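Trastunard publishes house rules for hand-held grippers

Trastunard has put out a nine-page set of working rules for people who record chores with hand-held grippers, the kind you squeeze yourself so that a robot can learn from it later. Page one asks that both marker cubes be kept clean and uncovered. Page two asks it again, in bold.

The rules were drafted by Jolien Wuyts, who read through 600 session notes first and says she would not recommend it. Most of the trouble she found was ordinary: sleeves over markers, cables underfoot, people starting before they had decided what they were doing. Under the new text, operators hold both grippers out in front before each take, check that any cable has slack, and clear a walking path. Stray parts on the floor are to be picked up or written down.

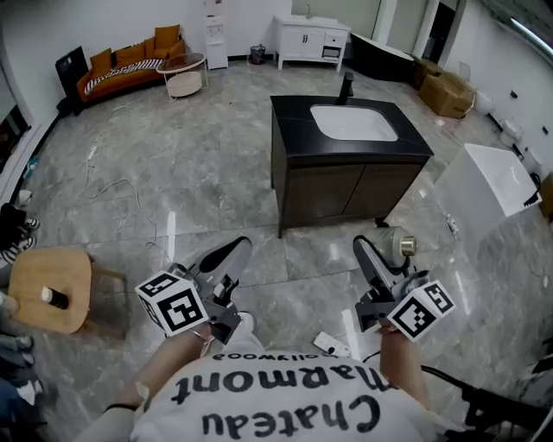

Two grippers with their marker cubes, held over a marble-tiled floor near a bathroom vanity.

The section on rooms is the longest. Furniture may stay where it is, since homes have furniture, but bystanders must be told when recording starts and asked whether they mind. "We had four drafts of that sentence," said Kristof Postma, who reviewed the text for Cundar. "The first one defined 'bystander' as furniture that moves."

Cundar will adopt the rules in October. Operators there get a printed copy and must sign the last page — a page that consists entirely of the place to sign.

Comments are open to anyone. Trastunard has received 100 so far, most of them on the font.

Related items
Shabalala rewrites its battery storage checklist
Who signs off on a robot cell? Jozef Hoekstra explains
Prestetti retires its 3,345-word safety poster
Emergency stop labels: a short history of red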